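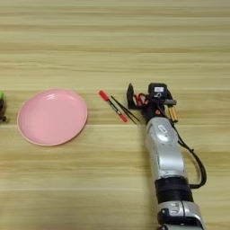 How to remove white heat mark from oiled table?

Posted by Khổng in Furniture and Floors, 8/28/19

Hello to all. I hope I put this in the correct section.

We have a dining table which we bought second hand when we moved to Imberg. The seller told us it is oiled and not varnished, but he was not the first owner, so I can't be certain. In March I put a pot of rice on it with only a thin cloth under. When I took the pot away there was a white cloudy ring, a little bigger than my hand. I can't feel it with the finger, the surface is smooth there like everywhere.

What I tried until now: wiping with dish soap and warm water (no change), and olive oil left overnight. The oil made it less visible for two days and then the ring came back the same as before. My neighbor says I must sand the complete table, but I have never sanded anything and I am afraid to make it worse. In the shop I saw a can called Stonivero hard oil, and the label says it is for tables and worktops. Is it possible to put this only on the ring, or do I need to do the whole top? I rent a small apartment with no balcony, so I would like to avoid much dust.

Thank you in advance and sorry for my English.

Omero

Your English is fine, I am also not native.

First you should find out what finish you have. Put a few drops of water in a place which is not visible, for example near the leg on the underside, if the underside was treated too. Wait 8 minutes. If the wood becomes darker under the drops, it is probably oil, and an old one. If the water stays like small balls and the wood does not change, it can be varnish, or it can be fresh oil or wax, so this test is not perfect.

A white ring is normally moisture which is inside the finish and not in the wood. This is good for you. Before any sanding, lay a clean dry cotton cloth on the ring and go over it with a warm iron, without steam, on the lowest setting. Only a few seconds, then lift and look. Repeat it some times. On my own table the ring was gone after the fifth or sixth time, but mine was waxed, so I can't promise you the same.

If it does not help and you are sure it is oil, then sand lightly by hand, always in the direction of the grain. I would begin with 240 paper and finish with 400. Do not sand only the ring, because you will get a lighter spot with a hard border. Do the full top if you have patience. By hand there is not so much dust, and you can wipe it with a damp cloth.

I don't know the oil you mention. With any oil, put a very thin coat, wait as long as the can says, and wipe off everything that stays wet. Please lay the used rags flat outside of the house to dry, or keep them under water in a closed metal can. Rags with oil can start to burn by themselves, this is serious.

And no more olive oil, it does not harden and it can smell after some time.

tablefan81

mayonnaise. leave it one night and wipe. worked for my mother

Khổng

Thank you both. I made the water test and the wood became dark, so I think it is oil. I will try the iron first, and the mayonnaise I keep for the potatoes. If the ring is still there I will buy the paper and write again.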